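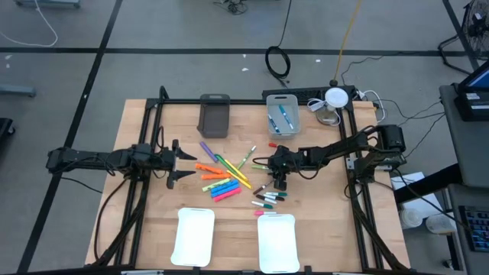
件名:Re: [Lerar会員ML] 共用の筆記具の箱について

Lerarの皆様

いつもお世話になっております。語学教室の備品を担当している者です。日本語に間違いがありましたら、どうぞお許しください。

先日いただいたご質問を、先に引用します。

> 会員の皆様
> 共用の蛍光ペンとマーカーを、同じ箱に入れるのか、
> 別の箱に入れるのか、教えてください。
> 前の案内には「ペン類は一箱」と書いてありますが、
> Clukusの部屋では分けているようです。
> キャップだけが見つかったときの扱いも知りたいです。
> 27/04/2018

お返事いたします。前の案内は古いので、もう使わないでください。今は、蛍光ペンとマーカーを別の箱に入れることにしています。マーカーは半透明の箱です。中が外から見えますので、ふたは付けません。蛍光ペンのほうは、白い箱を使ってください。
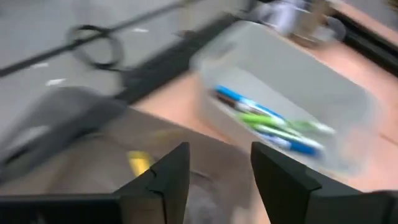 半透明の箱に入れたマーカー

分けることにした理由も少し書きます。一つの箱に入れていたとき、教室で本に線を引こうとした方が、間違えてマーカーを使ってしまいました。紙の裏までしみて、その本は買い直しになりました。代金は2000円でした。大きい金額ではありませんが、同じことは避けたいと思います。

色では分けません。緑や青は両方の種類にありますので、色で分けると、また混ざってしまいます。軸の形を見て、迷ったら紙の端に一本線を引いて確かめてください。
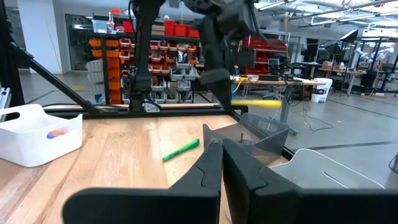

机の上のマーカー

会報の2ページに、片付けの順番を載せました。短くまとめますと、まずペンを全部机の上に出します。次にキャップがしっかり閉まっているかを見ます。そのあとマーカーを先に箱へ入れ、残った蛍光ペンを最後に入れます。

キャップだけが見つかった場合は、捨てないで、Furtună室の引き出しに入れてください。合う本体があとで出てくることがよくあります。反対に、キャップのない本体は、一晩でも置くと書けなくなりますので、その日のうちに私にお知らせください。
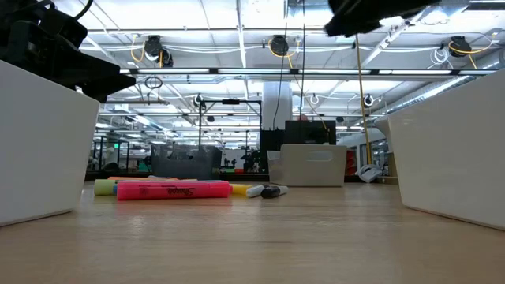
机の上の蛍光ペンとマーカー

補充についてもお知らせします。次の注文は6月に、Clonexへまとめて出す予定です。蛍光ペンは黄色とピンクの減り方が早いので、この二色を多めにするつもりです。ほかに必要な色がありましたら、このメールに返信してください。一本100円までの品物でお願いいたします。

なお、箱に貼る札の言葉をまだ決めていません。「マーカー」と「蛍光ペン」だけで分かりやすいでしょうか。初級の方のために、ひらがなの読み方も書いたほうがよいでしょうか。ご意見をいただけましたら、うれしいです。

よろしくお願いいたします。

Lerar 備品担当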